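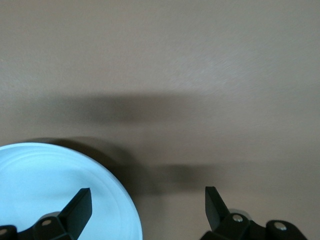 A wrist camera's view of the gripper over a light-blue, plate-like object on the Coman bench.

Coman lab teaches two-armed robots to ask before they guess

New training method from the Hirska project cuts wrong-dish mistakes on kitchen tasks

JANUARY -- Hi, I'm Safta Moldovan, and I run the manipulation group at the Coman lab. We're putting out our first results from Hirska today, and I asked if I could write the release myself, so please forgive the lack of stiff quotes. I've been living with this project for more than 27 months and I'm pretty excited to finally talk about it!

The short version goes like this. We have a training method called Dramel that helps a robot notice when two things it might reach for look equally good to it. When that happens, the robot takes a second look from its other cameras before it commits to a move. If it still can't decide, it stops and asks the person running it. Our older system never did that. It picked one and went for it, very confidently, and a fair number of our test runs ended with bread on the wrong plate.

Kitchen jobs turned out to be a great place to work on this. Dishes are round, they come in similar colors, and from close up they all start to look alike. A camera down at the wrist gets you wonderful detail on the rim of a plate and very little idea of which plate it is. A camera mounted beside or above the table has the opposite problem -- it knows the whole layout but it's fuzzy on the last inch or so. Dramel learns how much to trust each view at each stage of a reach, and it changes its mind as the arm gets closer.
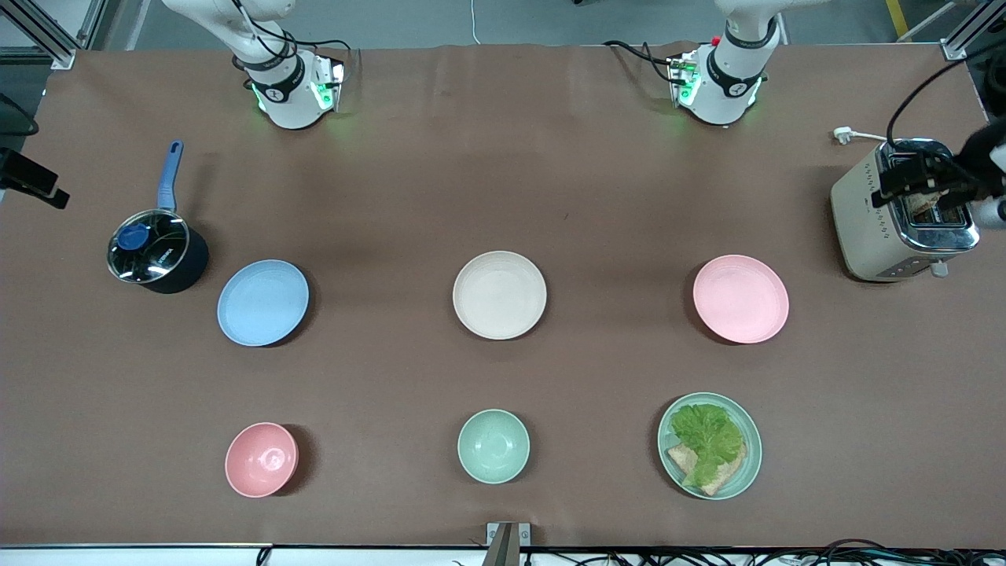 We kept the test setup plain on purpose. The robot works over brown paper with a saucepan, a toaster, and a handful of plates and bowls in blue, pink, cream and green, and it gets instructions in everyday words, things like "put the lettuce on the toast" or "move the small pink bowl next to the pan." We shuffle the dishes between runs. Some of the instructions are vague on purpose too ("use the green one" when there's a green bowl and a green plate), and those are my favorites, because that's where the asking really earns its keep.

Now for the numbers. We ran 60 different instructions on the older system and on Dramel, with the dishes starting in the same spots for both. The older system went to the wrong dish on 26 of them. Dramel did it on seven. Most of those seven were bowls, and I'll be upfront that we don't fully understand why. My best guess is shadows. When the gripper comes in low it throws a soft dark band across the table, and a small bowl can get lost in it. We're working on that one now.

There's a cost, and I'd like you to hear it from me. Dramel is slower. All that second-guessing takes time, and on easy instructions it sometimes checks when it didn't need to. We can turn the checking down, but then the mistakes start creeping back up. For a kitchen helper I'd take slow and right any day, but for a packing line you might feel differently, and we haven't tested it on anything like that yet.

I also want to say a big thank-you to the team at Skollen, who built the software that keeps all our camera feeds lined up in time. It sounds like a small thing, but if the wrist view is even a little behind the table view, the robot ends up comparing two different moments and the whole idea falls apart. They put up with a lot of late emails from me.

The paper is on the Hirska project page along with the full list of instructions, the scoring rules we used, and video of every run, including the bad ones. We'll be adding the training code this spring once we've cleaned it up enough for other people to read.

Next we're moving on to longer jobs, where the robot has to remember an answer it got a few steps ago and not ask again. Right now it'll happily ask you the same question twice in one sandwich!

Reporters and researchers who want to talk or see a live run can reach me through the contact form on the Coman lab site. Mornings before 11 are best.

About Hirska
Hirska is a research project at the Coman lab on two-armed robots that follow spoken and written instructions in kitchens and other shared spaces.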